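**Software news, 10 August 2019**

Pilline 10 is now on all of the two-arm cells at Stavby. If you use the planner through the usual launcher you don't need to do anything, as it will pick up the new version the next time you start a session. If you run from your own copy, please pull the main branch and rebuild before you send us any bug reports.

The main change is in how the planner deals with both arms working on the same small object. Until now each arm had its own plan and its own clock, and a separate check stopped them when the grippers came too close. That was fine for tidying jobs, where the arms mostly keep to their own side. It was a poor fit for anything where the fingertips are meant to come close together, and people were getting round it by switching the check off for a whole run. Please don't do that any more. The planner now treats the two arms as one system with a single clock, and you can mark a short stretch of the motion as "close work". Inside that stretch the gripper tips are allowed near each other, while wrists, elbows and forearms keep their normal clearance.

We have been using a marker as the test object. It is small, it has a clear long axis, and the two ends are easy to tell apart.
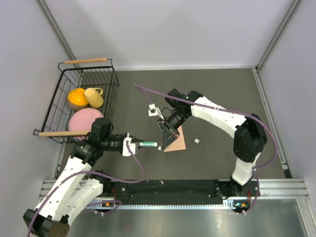
## What has changed in the settings

- `min_clearance` has been split in two. `link_clearance` covers everything from the wrist back, and `tip_clearance` covers the fingers only. Old files still load, and both new values are filled in from the old one.
- `close_work` takes a start and an end waypoint. If you leave out the end, the planner refuses the file. It used to guess, and the guess was often wrong.
- The timeout for a joint plan is now 30 seconds. You can lower it but not raise it.
- Cable allowance is set per arm. The planner doesn't model cables as such, it only adds a margin on the outside of the elbow and along the forearm. If your cables are routed in wider loops than ours, make the margin bigger.

## Perception

Sorar, which does the object poses, has had a smaller update. The pose of a held object is now worked out again once the second gripper is near it, with the known finger shapes masked out first. Before this, a dark finger next to a thin object could pull the estimated axis several degrees to one side.

Villads Fogh went through 489 logged approaches with the old and new versions side by side. The new one is steadier on the marker. It is no better on the mug, whose handle still confuses it at some angles, and wire racks remain a problem because the depth data comes through the gaps. For now the rack should be entered as a fixed block in the cell file, with its full height, and the arms will plan over it.

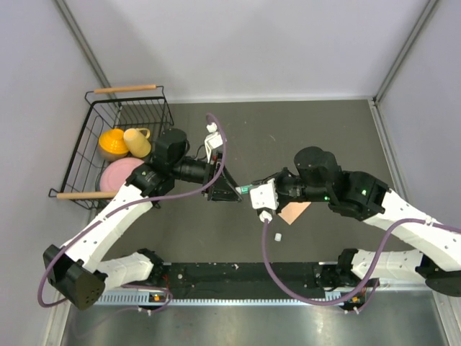 The cell file matters more than it did, since the joint planner checks both arms against every fixed item in it. If you move something large, update the file before the next run. Small loose items can be left to Sorar.

## Known faults

Issue 1804 is still open. If you pause during close work and then resume, the right arm sometimes waits for a message that has already been sent. Cancel and plan again from the current position – don't press resume twice.

The log viewer in Tsegaye doesn't yet show the two clearances as separate lines. The values are in the log, so you can export them and plot them yourself. A fix is planned for September, along with the longer help page for `close_work`.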